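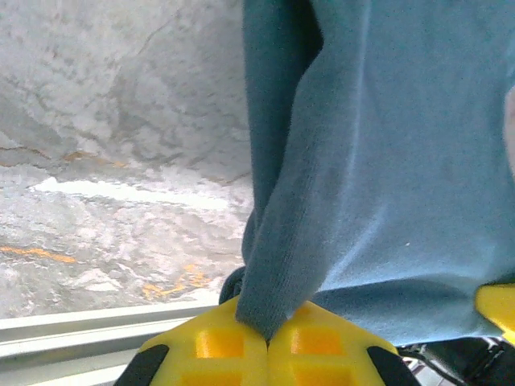 Members' News > Visits and Study Days

Report of the Spring Visit to the Basent Handling Laboratory, Litgate

The Stadden Society for Applied Engineering held its spring visit on a Monday in May at the Basent laboratory in Litgate. The subject of the day was the recording of demonstrations for machines that are to handle cloth. Members had asked for a visit of this kind after the winter lecture on machine learning, which dealt with the theory and left little time for the practical side.

The party assembled at the north entrance at 9:30 a.m. Parking at Litgate is limited, and those who came by train from Stadden had the easier morning. After registration and a short safety talk, members were divided into two groups. One group began in the recording area while the other attended a presentation on the handling and storage of data. The groups changed places before lunch.

The laboratory's present work concerns garments and household textiles. Our hosts explained that a rigid part can be described to a machine by its size and shape, but that a shirt has a different shape each time it is put down. The laboratory therefore collects a large number of examples in which a trained operator guides the gripper through a task, and the system is later trained on the recordings. Each example is called an episode. An episode begins with the cloth in a fresh position and ends when the operator signals that the task is complete or has been abandoned.

Cameras mounted close to the grippers record the view of the fingers and the cloth. Members were able to follow this view on a monitor beside the operator's station. Several remarked on how little of a garment is visible once a corner has been lifted, and how much the operator must judge from the folds nearest the fingertips. The fingers themselves are yellow molded parts with recessed faces, and are changed when they become worn. 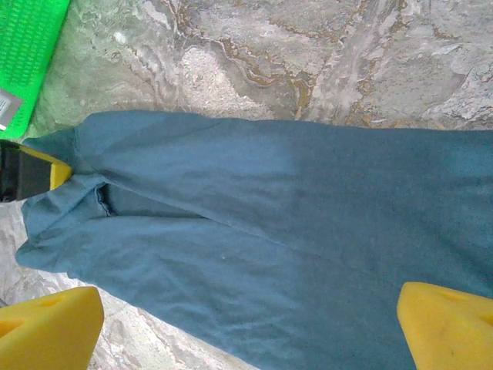
Cloth laid out on the marble between the yellow fingers, with a further finger touching it at the left.

Much of the discussion concerned the choice of surface. The patterned stone was of particular interest to members with a background in machine vision, who are used to plain backgrounds and even lighting. The laboratory's position is that a system trained only against a plain background will do poorly in a home, where floors have veins, shine and patches of uneven color. Mats and other everyday items are placed near the cloth for the same reason. A member asked whether this slowed the work. The reply was that it makes no difference to the operator, but that the training does take longer.

The shift we observed had a target of 121 episodes. By the time the second group left the recording area, 57 had been accepted. Episodes are reviewed the same afternoon, and an operator may reject his or her own work without giving a reason. The hosts stated that failed grasps are not always thrown away - a recording in which the cloth slips and is then picked up again can be more useful than a perfect one. These are marked separately and kept under their own heading.

Operators work in periods of six episodes, followed by a pause. New operators spend five days in training before their recordings are used. The society's members were invited to try the controls on a practice station, with a folded dish towel. The results were modest, and most of those who tried it found the closing of the gripper harder to judge than its movement.

Lunch was provided in the Sepúlveda Room. The afternoon session covered the labeling of recordings, the form in which they are shared with partner institutions, and the laboratory's rules on consent where an operator's hands or voice are recorded. This last point led to a long exchange, and the session ended later than planned. The question of how long recordings should be kept was not settled, and the laboratory has agreed to send its written policy to the society when the current revision is complete.

The society thanks the Basent laboratory for its hospitality and for allowing members such close access to work in progress. Copies of the presentation slides may be requested from the society's office. Members who still hold a visitor badge are asked to return it by mail.

Comments (3)

Member, Stadden branch
A very good day. I would have liked more time at the practice station. Could the slides on labeling be posted here as well? The type on the handout was quite small.

Visitor
Was there any mention of wet laundry? We looked at this at my former employer and the weight of the cloth was the main difficulty.

Member, Litgate branch
In reply to the above: it was raised in the second group. They are working with dry items only at present - wet textiles are planned for a later stage.

Contact the Society | Copyright Stadden Society for Applied Engineering | Back to top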